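Last updated May 2025
3 min read

Can a two-armed robot tidy up yet? My go with the Findico bench kit

I've wanted something to put the kitchen away for me since my first share house, so when Ingvild Engebretsen offered me an afternoon on the Findico setup in Hadville I said yes before she'd finished the sentence. It's two arms over a table, a gripper on each, and you give it ordinary clutter to deal with. Lease is $2,165 a month, with $184 on top for support. Ouch!

Soft stuff is where I expected it to fall over. Straps, padding, anything that flops about. 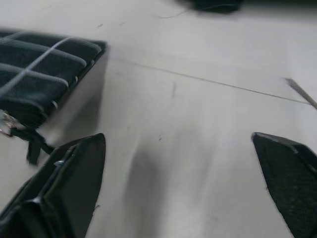 Black padded item with its straps dangling, gripper fingers open.

My old Grokthorpe arm was hopeless with this sort of thing (it treated every strap like a broom handle), and the skinny fingers on the Findico are a big step up. I'd still like a rubbery tip option. You also get cameras right down at the wrist, and I got a bit addicted to watching that view.

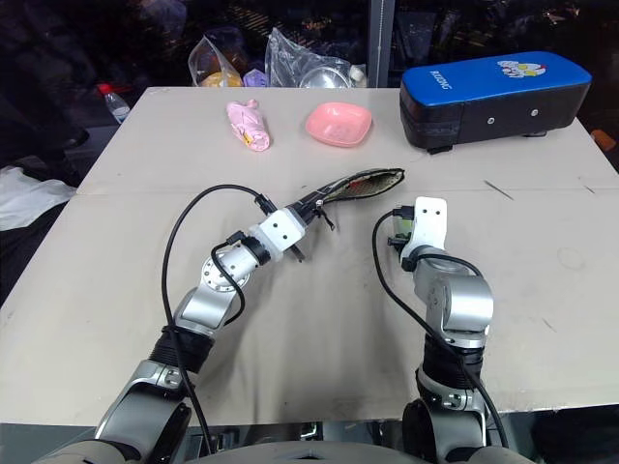 Oven mitts and potholders are a fairer test than the blocks in the demo reels, I reckon. My own kitchen drawer is nothing but floppy things and odd-shaped bowls. Edvin Wikström swears by the Shirazi for shop-floor sorting, and if your parts are all the same shape he's probably right, but for home mess I'd pick this one.

Would I lease it? Not at that price. I can clear my own bench in 20 minutes with the radio on. Knock it down to $300 a month and we'll talk, maybe after the July update.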